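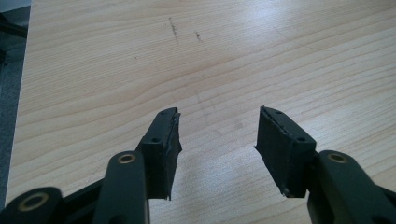

Uchenna Idahosa
Thread

Print this thread | E-mail this thread

1/ I work at the Wendt warehouse in Clitunholm, on the bench where returned kitchenware gets sorted. Since January part of my week has gone on showing the grippers how we do it. A few people have asked what that means, so I'm writing it down.

2/ You hold the gripper by hand and do your normal job with it. Pick up, turn, put down, next one. The recordings go to Gostirberg, where the software is made. The arms on line 3 are then trained on them.

3/ One shift is 900 pick-ups if nothing jams. Without the gripper I do more than that and don't think about it. With it I have to slow down, and my wrist knows by two in the afternoon.

4/ The pads are the weak point. The black facing on the fingers goes ragged along the edge and picks up dust. Once it's ragged you change how you hold things without noticing – and then that's what gets learned.
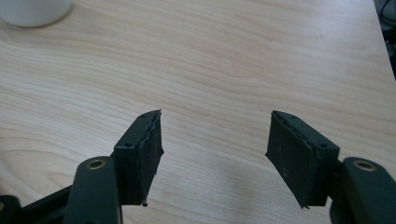
5/ So we now have a rule that whoever is on the bench can stop and ask for new pads. It took three meetings to get. Before that you had to raise a ticket with Dastent, who service the kit, and wait.

6/ There are 20 of us on returns. No one has lost a job so far. Two people who left weren't replaced, and I think it's fair to say that as well.

7/ What has changed is the mix of work. Mugs, bowls and plain boxes go to the arms. We get what's left: chipped things, sets with a lid missing, anything wrapped in three layers of tape. It's more interesting, and it's also slower, and the targets were written for the old mix.

8/ Oksana Yatsenko, our rep, took that to management on Tuesday. She asked for separate targets for hand-sorted items. They said they'd look at the figures. She said she had the figures with her, and left them a copy.

9/ Last month line 3 sent 1631 items back to us as "unsure". Every one of those is counted as the arm's item first and ours second, so on paper we only touched it up. Sorting it takes the same time either way.

10/ People ask if I mind teaching it. Some days yes. I get an extra hour's pay on gripper days and I sit down for half of it, which my knees like. I'd mind less if the agreement said what happens when the teaching is finished. At the moment it doesn't.

11/ Someone asked if you can refuse. You can. Four on our shift have, and they've been left alone about it – they do packing on those days.

12/ If you're at another site and they're bringing these in, ask about the targets before the first day. Ask who pays for pads and how long they take to come. Get both in writing. Oksana is happy to share our wording, so message me and I'll pass it on.

Contact | © Uchenna Idahosa | Back to top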